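6 min read

Does Folding Your Own Boxes Save Anything? A Report on Packing at the Cullcombe Clothing Exchange

Annunziata Amato and Xuân Lò
Supervisor: Delyth Prothero
March 14, 2022

Why we picked this

The Cullcombe clothing exchange ships donated clothes to three smaller sites every month. Since September it has bought its boxes flat from a supplier called Bayram and had them folded on site. Before that the boxes came from grocery stores, already made up, in whatever sizes the stores had lying around. The exchange's newsletter said the switch "cut packing time in half." We wanted to know where that number came from. When we asked, it came from one afternoon and a wall clock.

So this report starts from doubt, and we should admit that up front. We both expected to find that flat boxes were slower. The results are messier than that.

What we did

We followed one large order of 400 flat boxes from delivery until the last one was taped. We timed folding separately from filling, which the newsletter did not do. We also kept a sheet for damage, with three headings: creased in the wrong place, torn, and would not close. Garments were logged as they went in, 1,502 in all, mostly shirts, jeans and kids' coats.

We did not time the grocery store boxes ourselves, because there were hardly any left. For those we had to rely on a log kept by Morfudd Lewis over the previous spring. It is a careful log, but she was timing whole shifts and we were timing single boxes. Anybody who lines the two up in one table, as we did in our first draft, is comparing things that don't match. Ms. Prothero made us take the table out.

Folding

The Bayram sheet that comes with the boxes shows four steps and says each box takes fifteen seconds. We never got there. Our best run, with four small boxes in a row, averaged 22 seconds. The big ones, the kind used for coats and bedding, took much longer, and the reason is nearly always the flaps.
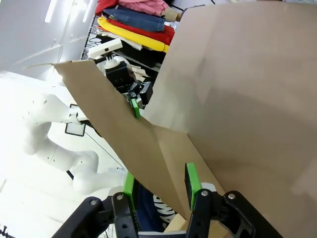 A flap on a large box has to bend along its factory crease and nowhere else. The crease is pressed in before the box ships, but it is shallow, and on a stiff panel the board would just as soon bend an inch to one side. Once that happens there are two lines and the flap never lies flat again. Corners are the other weak spot. The thin tip at the end of the tan flap shown here is slightly torn, and on our sheet that goes under "torn" even though the crease itself is easy to see. We argued over whether such a small tear should count. Xuân thought it made the damage rate look worse than it is, since a corner like that can end up under the tape. Annunziata wanted every tear written down, and we kept it that way, so our damage figure is on the high side.

One fix did help. Holding a flap at two points and bending it slowly kept the fold on the crease far more often than pushing with a flat palm. We tried scoring the crease again with a butter knife too. It worked on small boxes and cut straight through two large ones.

Filling

Here we have to give the flat boxes some credit. They are all the same shape, so they stack, and you can plan what goes in them. Denim on the bottom, knits on top, nothing hanging over the edge. With the grocery boxes, according to the old log, people often packed a box, found it was too shallow and started over.

Irén Boros, who runs the sorting tables, thinks this is the whole benefit and that folding time hardly matters. She may be right. We can't show it, because repacking was never recorded as its own item.

What we can and can't say

Folding adds time. Filling probably loses some. We found no support for "half." Our own guess is a small saving on small boxes and none on large ones, and it is a guess.

We only looked at one supplier. Mornora sells a heavier board that costs more, and the exchange has never ordered it. If someone repeats this project, they should weigh the boxes when full and write down repacks from the first day. They should also ignore the fifteen seconds.

Recent projects
Do Drying Racks Shrink Sweaters?
Bus Stop Shade in Cullcombe, Summer Counts
Folel Labels: Which Ones Peel?
Lost Mittens and Where They Go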